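Section 4: Before the first shift with the sorting cell

I'm Riet Schouten and I ran the packing bench at Stonthorpe before we put the Clikden cell in, so most of what follows I picked up by getting it wrong. Brevico's own booklet covers wiring. My part covers the people who have to work next to the thing (that's you!).

1. Pick one lead for the shift and write the name on the board. The lead is the only person who changes a job in Zeleke, the planning screen.

2. Open Zeleke and load the job in Practice mode. Nothing moves in Practice, so click around all you like.

3. Check the part list against your paper sheet. We cap a job at 500 parts. Go higher and the afternoon crew inherits a half-done run, and they will come find you.

4. Set arm speed to 62 percent. You can raise it later, once everybody on the line is used to the rhythm – I waited until October and I'm glad I did.

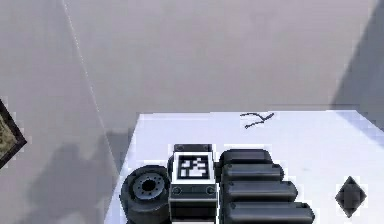
5. Run the layout check. Zeleke wants every tracking tag flat, clean and turned up, and it will stop with a yellow bar if it can't read one. Wipe the tag with a dry cloth and press Retry.

Note: two failed retries in a row means stop and call the lead. Don't keep pressing. I once pressed it all through lunch.

6. Switch to Live, say "going live" out loud, and wait for an answer from the bench.

Caution: never reach into the cell to straighten a part while the light is green. Press Hold, wait for amber, then reach. I don't care how quick you are.

Now, your job. We used to hand-sort some 400 parts a shift, and my wrists knew it. These days you'll spend more time checking odd pieces, clearing holds and telling Zeleke what it got wrong. It's more thinking and more standing still, and a few of us found that harder than the lifting. Swap places at the break and say so if you're bored – bored people miss the amber light.

7. At the end of the shift, press Park, log your holds in Zeleke, and wipe your name off the board.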